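Arm drops the wrapper every time, what are we doing wrong
Posted in Student Robotics > Clubs and Competitions

girkwood_mentor

I help out with the robotics club at Girkwood, by which I mean I unlock the room and order pizza. In August the kids signed up for the tabletop tidying event at Stondstead. Two arms, one table, a pile of junk, and a basket the junk is supposed to end up in. You collect demonstrations by driving the arms yourself, train on those, and then stand well back.

We have 53 demonstrations so far. The marker goes in the basket nearly every time. The snack wrapper does not. The gripper closes, the arm swings off looking very pleased with itself, and the wrapper is still lying on the table.

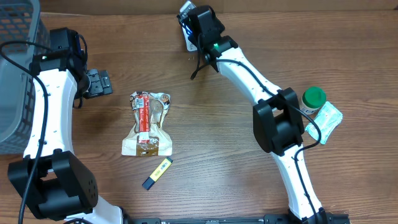
The team has split into two camps over what to do next. One camp wants more demonstrations, up to 800 if necessary, all with the same objects. The other wants to change how we pick things up. My own suspicion is that we treat everything like the highlighter, which is a nice stiff stick you can grab across the middle, while the wrapper lying just above it is crumpled, half see-through and pinched at the top. The kids always go for the middle of that one too. Is the pinched end the better target? And does it matter that the clear plastic lets the table show through? Our deadline is 2330 on the last night of the month, and I would like to be asleep by then.

Erdem

Go for the pinched end, yes. We had the same trouble with a bread bag last season. In the middle the fingers push the plastic down and close on a fold if you're lucky and on air if you're not. At the gathered part there is something to hold.

Two other things. Bring the gripper in lower than feels polite, and pause for a moment after it closes, before the lift. Our drivers were lifting while the fingers were still moving, and the arm learned to do exactly that. It is a very good student of bad habits.

Please don't record 800 of anything until you've tried this. We threw out 100 demonstrations and kept the rest, and the results got better. The driver of those 100 was me.

As for the see-through part, maybe. Try turning the wrapper so the printed side faces up and see if your success rate moves. If it does, you have your answer and a new problem.

Guvwood

more data

girkwood_mentor

Thanks, Erdem. We're re-recording the wrapper with the pinched end and the pause – the first camp is sulking but has agreed to drive. Guvwood, I have passed your remarks on to them and they feel very supported.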